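Skimholm update lets grippers work from the wrist camera alone

Mar 11, 2022

Jallow, the robot software firm based in Jisatville, has released a new version of Skimholm, its control package for two-finger grippers. The main change is that the last part of a grasp can now be planned from the wrist camera alone, without a second camera fixed above the work area.

Until now Skimholm took its view of the workspace from overhead and used the wrist camera only as a check. The company said this worked well for boxes and bottles but less well for cloth and cable, where the arm often hides the part that matters just as the fingers reach it.

Low light and loose strands

The new perception module scores each part of the wrist view for how far it can be trusted. Dark areas get a low score and are left out of the plan until the arm has moved and looked again. Thin, dark shapes lying over a pale surface are put in a class of their own, labelled "strand", and the planner keeps the fingers away from them unless told to do otherwise.

The class was added after users complained that earlier versions treated a loose lead as a mark on the table and drove straight across it.

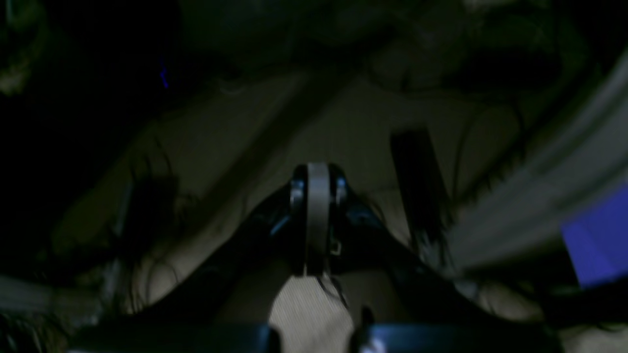 Grasping cloth by the edge

The second change is in the grasp planner. Earlier versions looked for the highest point of a piece of fabric and closed the fingers there. Version 9 looks for the border between the cloth and the surface under it, lines up the fingertips on either side of a short length of that border, and then closes them slowly.

Jallow said a hold at the edge makes the next move easier to plan, whether the cloth is to be folded, turned over or pulled flat. Small wrinkles spreading out from the fingertips are used as a sign that the fabric has been caught, and the software can be set to wait for them before it lifts. Plain knits are supported from the start. Patterned cloth is still listed as experimental.

A light-grey knit is held between the two fingertip pads, with the fabric gathered into a ridge just above them.

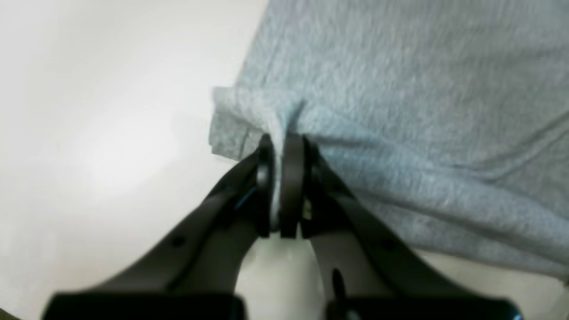

Speed and set-up

The planner now returns a new grasp in 40 milliseconds on the firm's reference computer, down from 62 in the previous version. Jallow said most of the saving came from dropping the step that matched the two camera views.

Calibration has been shortened too. Users move the arm through 15 poses over a printed target and the software works out the camera position from those. Existing calibration files can be imported, but the company advises doing the routine again if the camera has been taken off its mount.

Saavedra, which makes a simulator used by several gripper developers, will support the new strand class in its own April release. Until then, simulated cables will show up in Skimholm as ordinary obstacles.

The update is free to current licence holders. The overhead camera mode remains available and can be switched back on in the settings file.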